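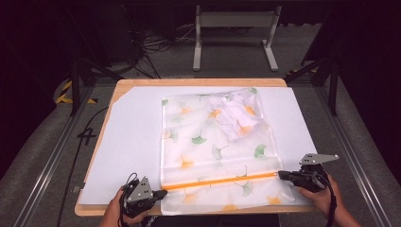 Rebagging at the Wenlow returns site is moving to a two-arm cell, and I'm trying to work out what the job grades should look like afterwards. The current process is manual: garment comes back, gets checked, folded and put in a zip bag. Since July two packers per shift have been off the line recording the task with hand-held grippers so the cell can be trained on it. The zip is the slow part. The bag is soft and creases as soon as it is loaded, so you need one gripper at each end of the orange strip before you try anything with it, and by hand you would never bother. The packers on recording are still paid as packers. Has anyone been through this and got the recording work graded separately?

Last edited by shuttle_bed, Nov 22, 2025

tare_weight
We had it at Drokedska with cartons. No separate grade. It was written up as "other reasonable duties" and stayed that way until the cell was commissioned. Get it on paper before go-live, while they still need the recordings.

pallet_jackson
I don't see the case for a grade. It is the same task with a clumsier tool. A packer who moves from hand sealing to a foot sealer doesn't get regraded.

shuttle_bed
The foot sealer doesn't keep a copy of how you did it. Also it is slower and needs more judgement than the line. Target on the line is 800 bags a shift across the bench. On recording there is no rate, but a bad take gets thrown out and you are asked to say what went wrong: tip slipped, seam folded under, zip started skewed. That is closer to inspection work, which is one grade up on our scale.

dunnage
Which integrator? If it is Nelex, ask who owns the reject log. On our site the packers filled it in and engineering presented it.

shuttle_bed
It is Nelex. The log is ours at the moment, on a shared drive. The hardware is theirs. Wrist load is the other item I'd like in the agreement. The grippers carry a plate and a cable, and people who do a full shift on them are asking to be rotated. We have settled on half shifts, informally.

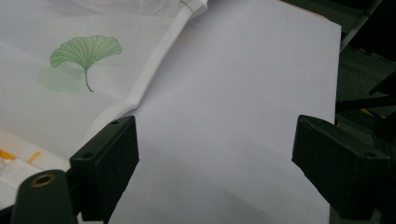
pallet_jackson replied that half shifts were fair enough, and that rotation belonged in the risk assessment with no need to touch grades at all. He would keep the two arguments apart, as management will trade one against the other if they arrive in the same letter.

tare_weight
Agree on the separate letters. Disagree on the grade. Ours were told the cell would take the dull work and they would supervise. In practice one person supervises and the rest went to inbound. Those who had done the recording had no record of having done it, so they had nothing to put on the application for the supervisor post.

dunnage
How many takes do they want? We were quoted 2,680 for a flat mailer and ended up well past it when the film supplier changed.

shuttle_bed
3,000 for the zip bag, and a smaller set for each change of film. That is in the contract as an option, so the recording work does not end at go-live. I hadn't considered that as a point for us, but it should be. If every new bag needs people who can do it with the grippers, it is a standing role.

pallet_jackson
That is a better argument than the first one. A standing role can have a job description. I would still expect them to offer an allowance before they offer a grade.

heddle
We got an allowance at Jitpraphai. Paid per session, logged by the packer and countersigned. It doesn't count towards holiday pay, so check the wording.

shuttle_bed
Will do. Draft for rotation goes in first, then the role description with the reject log attached. If anyone has the Jitpraphai wording in a form they can share, please send me a message.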